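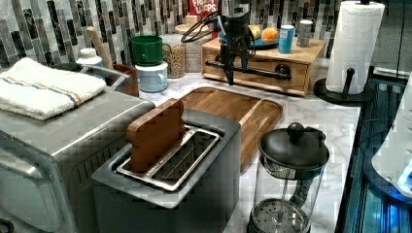 A Crowded Counter: Where to Start

Posted Mar 31, 2026 by Paraschiva Ghiță
6 comments | 400 shares

Many readers write to me that their counter is full before the cooking begins. Mine is also like this. I begin with the toaster and the French press, and I leave a free hand of space between them. Mugs I stack by two, with the handles to the same side, so they come out easily. Lentils, rice and similar things stay in jars, where I see how much is left.

Keep the Plate Away From the Edge

A round plate wants more room than we think. Put it well onto the table and give the tall cans a place behind it or beside it.

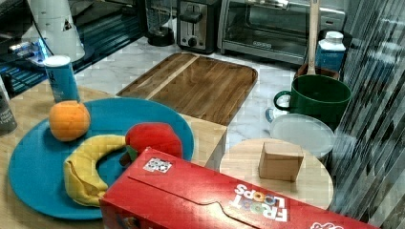
Soft play fruit on the blue plate, cereal box in front.

If a box must lie down, check first that the top flap is closed. I learned this in August, with cereal in every corner of the kitchen.

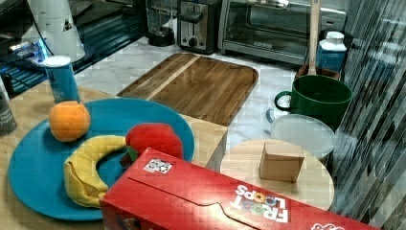

Group Things by Use

Bottles and canisters go along the back wall, breakfast things together. The cutting board gets the middle, and it should lie flat. A folded towel on the toaster oven looks nice, but please take it away before you switch the oven on.

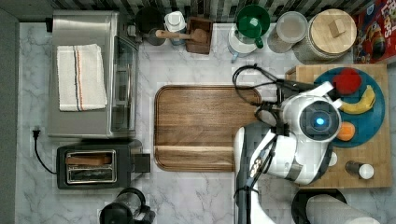

Stela Home Club / Kitchen Corner

Our member Traian Nedelcu asks about the cords. Lead them along the wall, never across the place where you cut. Next time Margareta Pop will write about drawers.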